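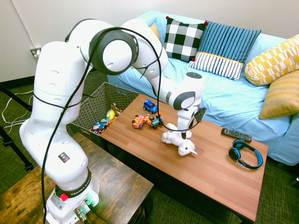
About Vaher Tables & Toys

Small shop, 26 Ilby Road, open since October. Coffee tables, side tables, plush animals for the kids' corner. Wood first! We like a smooth reddish-brown top and we like rough old planks too, so we carry both. Most tables come from the Sudine workshop, some we refinish ourselfs in the back.

Unicorns, yes, we have the white ones with the soft stubby legs. Bears when we can get them.

Delivery inside 60 miles, call first. Old tables taken in trade, bring a picture and teh measurements. Closed Mondays.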